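Cleltitz Garment Handling Collection
Frequently Asked Questions for Contributors and Partner Sites
Last revised 2/9/20

What is the purpose of the collection?

The collection gathers examples of people handling everyday clothing with hand-held grippers. The examples are used to train a learning system that will later direct a pair of robot arms through the same tasks. The work is carried out at two sites, Pamholm and Vanden, under a single set of instructions.

Who may contribute?

Any adult who has completed the introductory session may contribute. No background in engineering is required. Contributors who are left-handed are welcome and should say so when they register, so that the correct pair of grippers can be set out.

What counts as one example?

One example is a single attempt at a single task, from the moment the grippers leave their rest position until they are returned to it. The collection currently holds 3,145 examples. Of these, 1,642 involve knit garments. Attempts that do not reach the intended result are kept and labeled as incomplete. Please do not discard them.

Which garments are used?

Each site keeps a stock of shirts, sweatshirts, pants, and towels. Worn items are preferred to new ones. A garment with some pilling or a tired cuff behaves more like the contents of an ordinary drawer, and the system must be prepared for it. Contributors may not bring their own clothing.

How should a soft garment be held?

Take a fold of the fabric between the jaws and close them until the fold is secure. Bulky knits should be held with both grippers, one near a ribbed edge where the garment has one, and the other in the body of the fabric. Let the material hang as it will between the two points. Keep fingers on the handles and away from the cloth — a hand that straightens a sleeve gives the system information it will not be able to use.
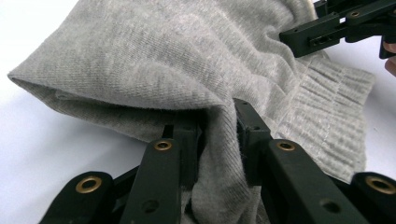 Styliani Bakalis asks whether the second grip should always be placed on the ribbing, as she finds that the plain jersey tends to bunch up and leave her with more cloth than she wanted. She adds that her first few attempts at Vanden took much longer for this reason.

The ribbing is recommended but not required. It is easier to find and gives a firmer hold, yet a collection in which every grip falls in the same place would teach the system very little about the rest of the garment. Contributors should vary the second grip from one attempt to the next. Taking up too much fabric is a common occurrence. Open the jaws, release the fold, and try again within the same example.

Should the garment be laid flat before starting?

Only where the task card asks for it. Most cards call for a loose start, in which the garment is dropped onto the table from a short height and left as it lands. Do not arrange it afterward.

How long is a session?

A session consists of three blocks, with a rest period after each. Contributors may stop at any time, including partway through a block. Examples completed before stopping remain valid.

Are contributors identifiable in the recordings?

Faces are not recorded. Hands and fingertips may appear near the edges of a recording, and the consent form covers this. No sound is kept. A contributor who wishes to withdraw may write to the site office, and the examples concerned will be removed from later releases.

Who checks the examples?

Each example is reviewed by two people working separately. Where they disagree on the label, the example is passed to Kosmas Vasilakis, whose decision is final. Review notes are entered in Cropper, the labeling tool used at both sites, and contributors may ask to see the notes on their own work.

What should I do if a gripper feels stiff or loose?

Stop, set it down, and inform the session lead. Do not tighten or oil the joints. A change in how the jaws close — even a small one — must be logged before further examples are taken.

When will the next group of contributors be admitted?

Registration reopens in August at both sites. Contributors who have already completed the introductory session do not need to repeat it, but should read the current task cards before their first block.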